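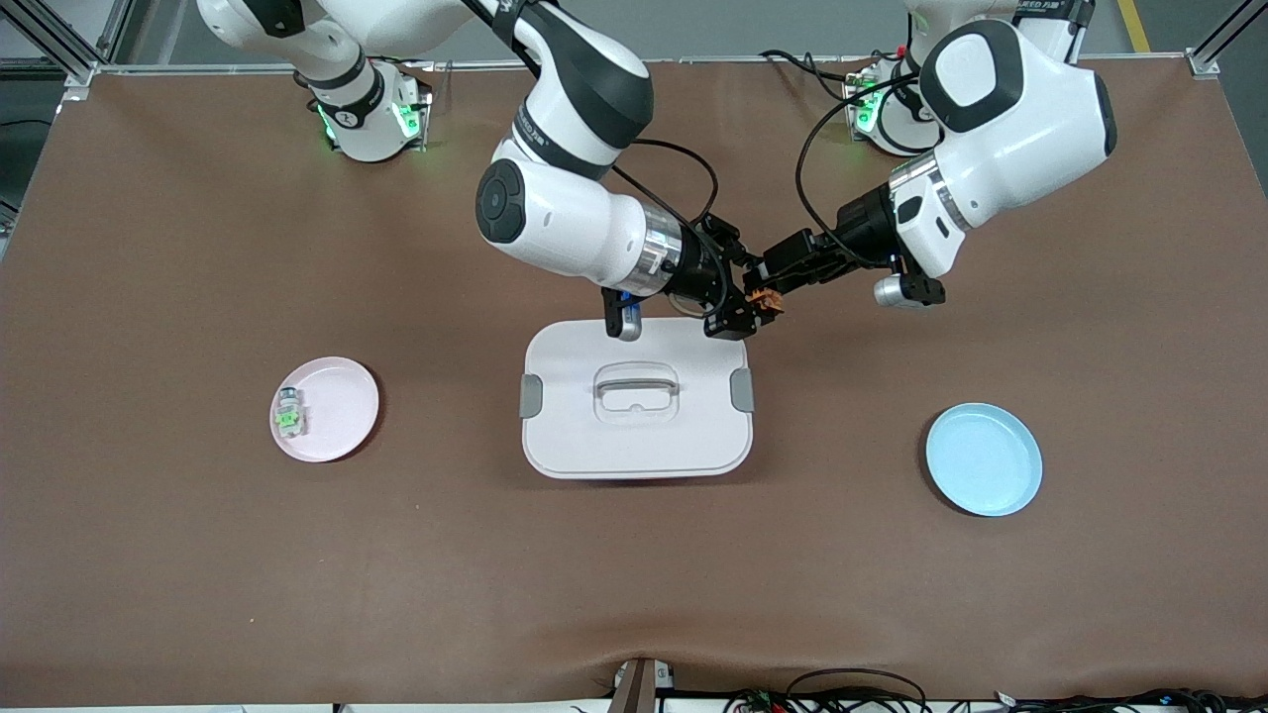
A lidded storage box is a container with a cover that comes off or snaps down, used at home for keeping small things together. I've owned far too many of them, so take this entry as coming from a fan! Most are plastic and rectangular with rounded corners, and plenty have a handle molded right into the lid, which makes them easy to carry one-handed (if you trust the latches, and I didn't always).

The handle comes in two main styles. A raised one swings or stands up above the lid. A recessed one sits down in a hollow, so the top stays more or less flat and you can stack another box on it. My old Lurnier had the recessed kind and lived under three others for years.

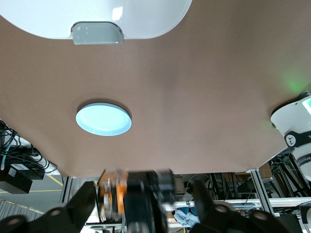

Iolanda Barbosa
Contributing editor, Household Objects

Latches are where boxes differ most. Some are a stiff clip, some are a soft tab you pull with a thumb, and a few lids just press on. The Prullora I keep for sewing has tabs on both short ends — a nuisance if your hands are full of thread.

Sizes are all over the place. When I went through the Lamrani catalog one October it listed 139 lidded boxes, and the handled ones made up 102 of those. People use them for crayons, first aid, screws, cookie cutters, you name it.

Cleaning is simple: warm water, dish soap, and an old toothbrush for the hollow around the handle, where crumbs love to settle. Leave the lid off until everything is dry.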